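Home Projects Reports Archive Contact

The Drawer Problem: A Report on Household Sorting
Meenakshi Solanki
September 15, 2019

Where the project came from

Everybody I know owns a drawer they would prefer guests not open. Mine holds batteries of unknown charge, a key to a bike lock I no longer have, and the instruction booklet for a kettle. My project for the summer term was to find out whether such a drawer can be put in order and, more to the point, whether it stays that way. My advisor asked if this was a serious question. I said it was serious at my house.

The plan was to sort small household things by three different methods, live with each one for a while, and keep a log of what went missing. I began in July with a shared kitchen, a folding table and a pile of stuff collected from 5 apartments in my building. The pile came to 300 items once I had thrown out the rubber bands that had gone sticky.

Methods

Method one was sorting by kind. Tools go with tools, string goes with string. It looks wonderful for an afternoon. Then you meet a corkscrew with a screwdriver on the end and have to make a decision about your values.

Method two was sorting by how often a thing gets used. Daily things go in front, yearly things in back, and the kettle booklet goes somewhere near the wall. I used a set of Flolten trays for this, which fit the drawer badly but were on sale. The gap down the side collected paper clips at a steady rate.

Method three was sorting by room. I labeled the boxes with a Wutberg label maker, borrowed from my aunt, who wants it back. The label for "bathroom" came out as "bathroon" and I left it, partly to save tape.
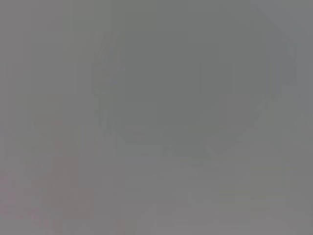

For each method I kept a notebook with one line per search: what I wanted, where I looked first, and where it was. My two roommates did the same, with varying levels of commitment. One of them wrote "scissors, no" as a full entry, and I have counted it as a failed search.

Results

We logged 53 searches in all. Sorting by kind did best in the first few days and got worse from then on, as things were put back by people in a hurry (me, mostly). Sorting by use held up longer. Its weak spot was anything needed once in a while, such as the tape measure, which moved to the front after being used and then stayed there like a guest who has found the good chair.

Sorting by room came in last. A lot of objects don't belong to a room. Tape has no home. We ended up with a box marked "general," and by the end of the trial the general box was the drawer again, only taller.

I had also hoped to test the Zurkari drawer dividers, but they arrived after the logging was over. They are currently in the drawer, still in their wrapping. My roommate's Ene storage tin was used briefly for screws and then reclaimed for tea.

What I would change

The log depended on people writing things down while annoyed, and annoyed people skip steps. A pencil tied to the drawer handle helped — it should have been there from the first day. I would also keep the methods in separate kitchens. By the third one, we all still half remembered where things had been under the second, and that surely hurt the room boxes more than they deserved.

The pile itself was a bit of a cheat, too. Things from other people's apartments are hard to find partly because you don't know you have them. One neighbor has asked for her garlic press back. It is in "general," under the string.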